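Teaching a Gripper to Tidy Up: What We Learned From Collecting 560 Demonstrations
Student project report, Clulldale
Maj-Britt Halvorsen

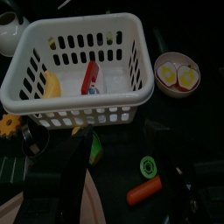 Our question was simple to ask and a lot of fun to chase: can a robot arm learn to sort toys into a basket just from being shown how, with no hand-written rules for each object? For that you need examples, and lots of them, so this report is mostly about gathering them. The training comes at the end and gets less space than I first planned (I had no idea how much there would be to say about the collecting!).

Setup

We guided the arm by hand controller and recorded the wrist camera view, the joint positions and whether the gripper was open or closed. Everything went into a recording program that a student before me, Omerović, wrote for an earlier class. We called our dataset Flodex, mainly so that the folders had a name.

One demonstration is one toy picked up and put down in the right place. Before each one we mixed up the toys on the dark surface and moved the basket a little. Play food, gears, blocks, dishes, anything small enough to grip was welcome. I love how messy the starting layouts got. A banana already lying in the basket is a different problem from a banana on the floor next to it, and the model has to see both.

How it went

We recorded 560 demonstrations and kept 272. That sounds terrible, and I was pretty down when I first ran the numbers, but most of the rejected ones came from the early sessions, when we were still learning to drive the arm. We paused too long over objects or came in from the side and knocked over a neighbor. A hesitant driver makes a hesitant robot, so those had to go.

Things got much better once we agreed on some habits:

Come down from above and slow down before closing.
Look at the camera view while driving, and keep your eyes off the table.
Stop after 30 demonstrations and swap drivers.
Write the note right after the recording, even if it only says "good."

The second habit made the biggest difference. The model only gets the wrist view, and from there the fingers hide a surprising amount. If I could see a block from my chair but the camera couldn't, I was using information the robot would never have.

Training

We trained 9 versions. The early ones hovered over the shiny dishes and did nothing. The last one reaches for gears and rings very nicely and still struggles with anything lying against the basket wall. I'd like to record a new batch in November with only those wall cases, plus more changes in lighting.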